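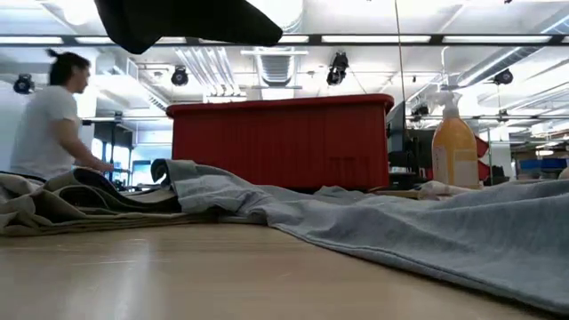

Laundry on the table, red bin at the back, folding in progress.

In Defense of the Big Table
by Hawi Ejigu
3 Jul 2025

I have strong feelings about where laundry should be folded, and I have lost friends over less. Okay, I haven't lost any friends. But I did have a pretty heated conversation with my sister last November, standing in her hallway with my arms full of her warm bath towels, and I've been composing my side of it ever since.

Her position is that you fold on the bed. Mine is that you fold on a table, the biggest one you have, and that you let the laundry have it until you're done.

I know why people like the bed. It's soft, it's close to the closet, and if you dump everything out on it you can't go to sleep until the job is finished. That last one is supposed to be the clincher. I have tested it. At eleven at night I am perfectly able to move a mountain of clothes from the bed to the chair, and in the morning move it back again, and I once kept that up for most of a week with the same load! The socks had traveled more than I had.

Also, a bed is low. You're bent over the whole time like you're weeding. And a bed gives under your hands, so when you try to smooth a shirt you're really just pushing it down into the comforter. A table pushes back. You lay a big towel out, run your palm across it, and the wrinkles go where you send them.

My mother folded at the kitchen table, always, with the radio on, and dinner simply waited. I thought this was normal until I had roommates. One of them folded standing up, in midair, holding things under her chin. She was fast, I'll give her that, but every T-shirt she owned had a slight lean to it.

So, the table. A bare one, please. I used to put a cloth down to protect the wood and all it did was bunch up and get folded in with the sheets (I found it in the linen closet two months later, very neatly squared). Wipe the table, let it dry, and get going. I keep a spray bottle up there with me the whole time, same as the one in the picture, and a bin, and I don't mind that they take up space.

The bin is the part my sister thinks is fussy. She owns a real laundry basket, one of those woven ones with a liner and leather handles, from a company called Curno, and it cost more than my iron. It's gorgeous. It also sags when you fill it and snags anything knit. Give me hard plastic with a rolled rim I can grab, in a color I can find in a dark basement. Red is ideal. You can knock it down the stairs and it will be fine – mine has been down the stairs.

Where I will bend a little is on the folding itself. I spent a whole winter trying to do the little upright rectangles, everybody in the drawer standing at attention, and I hated every minute. Now I fold flat and stack, big things at the bottom, with the folded edge toward me so I can tell what's what. Corners stick up. The stack leans. A dark thing gets in with the beiges and I leave it there, since I can see it perfectly well and so can whoever wants to wear it. A stack of laundry has a life expectancy of maybe three days in my house and I'm not going to iron the edges of something that temporary.

And do the big pieces last! I feel like people get this backwards. They go for the towels and the sweatshirts first to make the pile look smaller, and then they're stuck with 18 baby socks and no will to live. Small stuff while you're fresh, then the big soft things at the end when your brain has left and your hands can manage on their own.

My sister read a draft of this and says I've left out that some people don't have a big table. Fair. I didn't either for years, I had a card table with a bad leg, and I still liked it better than the bed. She also says where are we supposed to eat. On the couch, Sara, like we did when we were kids.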